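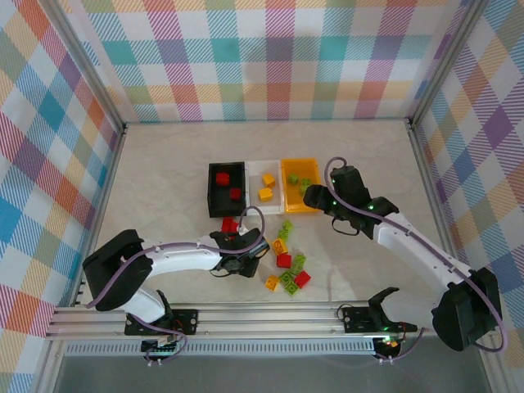
Ysaline Vidal wrote to us last October that a gripper catalog never told her what she needed to know, and that she wished someone would close the fingers on the same small part many times and then publish the bad numbers too. We liked this letter and we still try to work in this way.

Sumberg is a small test shop in Willstead, started by Savvas Petridis. We compare grippers, arms and controllers for companies that want to buy them. A usual job is sorting building blocks by color into trays with 2 arms on one rail. Each gripper makes 2,000 picks, and every missed pick goes in the report. To date we have tested 87 grippers.

We do not sell any equipment. Visits are possible, please write first.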